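An afternoon at the Rivness open day

Posted in Days Out, October

I nearly didn't go. It was raining sideways, the bus from Standenora was late, and I'd already had one soggy open day this autumn. But a friend had been going on about the play kitchen at Rivness for weeks, and I am a grown adult who still can't walk past a toy till without pressing the buttons, so off I went with a flapjack in my pocket. 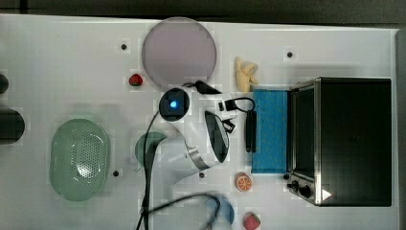 2 min read

Entry is free, though they'd like you to buy a cup of tea (I bought two). The building used to be the Jornulska button works and it still has the big old windows, which made even a wet afternoon feel bright. The kitchen table is at the back, past the coats. It's white and covered in little kitchen bits — a toaster oven, a sage-green colander, a strawberry with its green cap, a squat little bunch of yellow bananas. I loved that strawberry! It's tiny and very red and I wanted to take it home.

What I liked best was how much colour there was. My own toy kitchen, back in the day, was brown and orange all over, and the food was mostly a fried egg that had been chewed by the dog. These are soft colours, the sort of thing you'd happily leave out on a shelf. 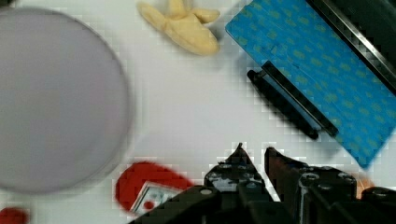
Bananas and the big round one, with the speckled blue to the right.

I got talking to a family who had come over from Sulemana, and we had a long and quite heated chat about where toast belongs in the order of a proper tea. Their youngest was firmly of the view that it comes last, after the cake. I can't say I've ever thought of it like that, but I did try it when I got home and it's rather nice.

Then it was the oven's turn.

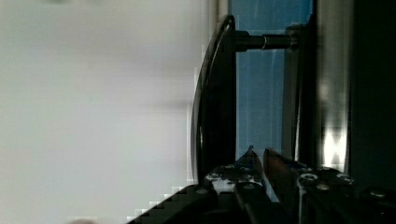
I do like a toaster oven. We had one in my first flat and it did everything from cheese on toast to one very ambitious Christmas dinner for two, and I've never quite forgiven myself for leaving it behind when I moved. I came away from Rivness wanting another, which is daft, as I have 19 inches of worktop and the kettle lives on most of it.

By three o'clock the queue for tea had got silly, so I went back to the table for another look and had a think about sauce.
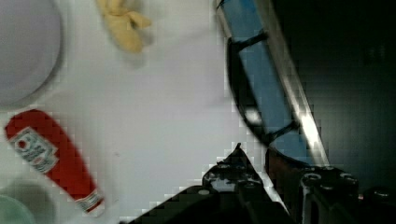
Red sauce, always, and on the side where I can keep an eye on it. The ketchup they've got here has a proper little label and everything, and it took me straight back to playing cafés under my gran's table, charging 20 pence for a plate of nothing. I put my prices up to 100 once and lost all my customers.

The shop is small but good — tea towels, postcards, a basket of odd buttons from the old works. I bought a bag of those and have no idea what I'll sew them on to. If you're coming by bus, sit on the left for the view over the river, and bring cash for the cake stall because the card machine was sulking. The lemon one had gone by the time I got there, so I had the ginger, and I'd have it again.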